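Bedroom trash: what can I pull out before the bag goes down?
Home & Household > Cleaning and Tidying

Asked by hallway_shoes
Viewed 246 times

I am clearing out the bedroom this week and I have more small packaging than I expected. We eat in there, work in there and more or less live in there, so the bin next to the bed gets everything. It is a plain black plastic one with a black trash bag in it, and it is full again by Friday no matter what I do.

Most of what is in it isn't dirty. It is foam net sleeves off fruit (the orange stretchy kind), red mesh bags, thin plastic bags, bits of string, and the boxes that small medical things come in. I have a bad conscience about it because our building has separate containers for paper and for plastic, and I have been putting it all in one bag out of habit.

What I would like to know:

Do the foam sleeves go with plastic or with general trash? I have asked two neighbors and got two answers.

Can mesh bags be recycled at all, or do they do what people say and wrap around the machinery?

Alcohol pads. I use them for my glasses, for the phone and keyboard, and sometimes for a cut. When a box is finished I throw the box away. Is it just cardboard? And the little foil packets, what are those? I also find boxes with some still in them and no idea how old they are.

Lastly, is it worth having a second bin in a bedroom? The room is not large. There is the bed, a desk chair, a coat rack and another chair that collects things, and I don't want to live in a sorting station.

I am not looking for a lecture about buying less fruit in nets. I know.

Vilém Sýkora
Marked as most helpful

I worked at the sorting hall in Hekcombe for a good while, so I can tell you how it went there. Your town may do it differently and the only rule that counts is the one on your town's own list. Look it up once, write it on a piece of paper and tape it inside a cupboard door.

Foam sleeves. They are usually expanded polyethylene. In theory that is recyclable. In practice they weigh almost nothing, they get stuck in things, and most curbside programs do not want them. Ours went to general trash. Some drop-off centers take clean foam separately, so if you have one nearby, save a bagful and ask. Don't make a special trip for it. If your neighbors gave you two answers, one of them may have lived somewhere else before.

Mesh bags. Yes, they wrap around the machinery. We stopped the line for them more often than for anything else except hoses and video tape. General trash, and please cut off the metal clip if there is one. If you want to use them first, they are good for onions, for clothespins, or wadded up for scrubbing a muddy boot.

Thin plastic bags. The same trouble as mesh. Many supermarkets have a collection point at the entrance. If yours does, keep one bag on a hook and put the others inside it. A red bag with a bit of fruit juice in it should be rinsed and dried or else thrown out.

String. Trash.

Now the boxes, and I would stop before you throw one out. 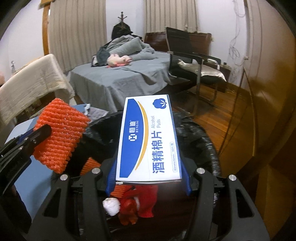
Open the flap and look inside first. Pads are flat, they stick to the wall of the box, and a box that feels empty can easily have a few left. Then look for an expiration date. It may be on the box, on the packets or on both. The date matters because the alcohol slowly gets out through the seal, and an old pad is often just a dry square of fabric. For glasses and keyboards it doesn't matter much, if the packet is still wet inside then it will do the job. For skin I would not use anything past its date. I would also be a little careful with glasses, as some lens coatings don't like alcohol. Your optician can tell you.

If the box is really empty, flatten it and put it with paper. Most boxes of that kind are ordinary thin card. If yours has a plastic coating that stretches when you tear it, then it is trash. Tearing a corner is the quickest test I know.

The packets are paper, plastic and aluminum stuck together in layers. They can't be separated, so they go in general trash, along with the used pads. A used pad with a little blood on it from an ordinary cut can go in the household bag. Let used pads dry out before you throw in a whole handful, and don't leave them near a candle or a heater while they do.

Full pads that have expired are a gray area. One or two, trash. If you find a whole unopened case of them in a cabinet, ask the pharmacy or your hazardous waste day, as it is flammable liquid when you add it all together.

As for the second bin – no, I wouldn't. I would put a paper bag beside the one you have. Paper and card go in it, and when it is full the bag goes in the paper container together with what is inside. It costs nothing and folds away when people come over. Everything else on your list is general trash anyway, or close to it, so one bin is right. You have been doing less harm than you think.

dorrit_k

We have the Fakilar double bin in our bedroom, the 12 liter one with two inner buckets. It's okay. The lid is noisy at night and the buckets are a strange size, so normal bags slide down inside unless you fold them over twice. I would not buy it again. My sister has a Driler, which is taller and narrower, and that one fits between a bed and a wall.

On the fruit sleeves, don't throw them all away. I keep roughly twenty in a drawer. They are very good around glasses and Christmas ornaments when you pack them, and I put one around each bottle when I travel. They also stop hangers from slipping if you pull one over the shoulders of the hanger, which helps with anything that has a wide neck. When I moved I used every one I had and nothing broke except a bowl that I had wrapped in newspaper.

I don't know about the alcohol pads. I just throw them out.

One more thing, you say the bin fills up by Friday. Are you pressing it down? Nets and foam are nearly all air. Put all the small foam and net things inside one of the plastic bags, squeeze it and tie it. It takes up a quarter of the room. Mine lasts 3 days longer since I started doing that.

Procházka

Not a full answer, but check for a lid. If you are eating fruit in the bedroom then an open bin with peel in it will bring fruit flies in October just as well as in July. Keep peel and cores out of it completely. I carry mine to the kitchen on a plate, and then the bedroom bag stays dry and only needs changing when it is full.

I also agree with the paper bag idea. It should stand on the other side of the bin from where you sit, otherwise it gets used for everything.

Comments

hallway_shoes: Thank you all. I checked my town's list and the foam does go to general trash, so the neighbor on the second floor was right. I tore a corner of an old box and it is plain card. The paper bag is now beside the bin. I will look at the dates on the pads tonight.

dorrit_k: Did you keep the sleeves?

hallway_shoes: A few. I tried one on a hanger and it works, though it looks silly on the coat rack.

Vilém Sýkora: If you find the list is unclear about anything, call them. Ours had a phone number that hardly rang, and we were glad when somebody asked first. Also, for anyone reading who has the same problem with mesh bags: cutting them into small pieces does not make them recyclable. They still get into the bearings – the pieces are worse if anything.

Procházka: Good to know. I had been cutting mine.

Member since: hallway_shoes has 2380 points

Related topics: trash bags that don't slip, storing first aid supplies, what goes in the paper container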